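4. Changing the Trekar tap filter

Before you start: shut the valve under the sink. Old cartridge is good for 300 gallons, less if your water is hard.

4.1 Put a towel down. Clear the counter.
4.2 Unscrew the housing by hand, counterclockwise. No wrench.

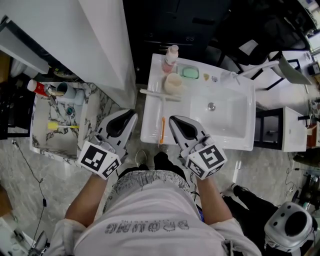

Fig. 6. Wall-mounted sink, counter alongside.

4.3 Pull the old cartridge straight out. Keep the O-ring.
4.4 Wipe the seat, drop in the new one (part 137), arrow down.

CAUTION: do not grease teh O-ring with cooking oil. It swells.

4.5 Hand tighten, open valve slowly. Run cold water 2 minutes. Gray water at first is normal, just carbon dust.
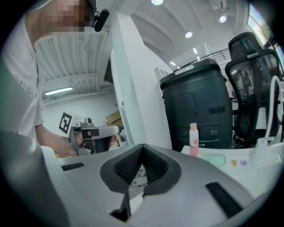 Fig. 7. Standing position, seen from low down.

NOTE: Still dripping? Back off, reseat the ring, try agian. Spare rings from Wikwood, ask for Baltasar Montecinos. Closed Sunday.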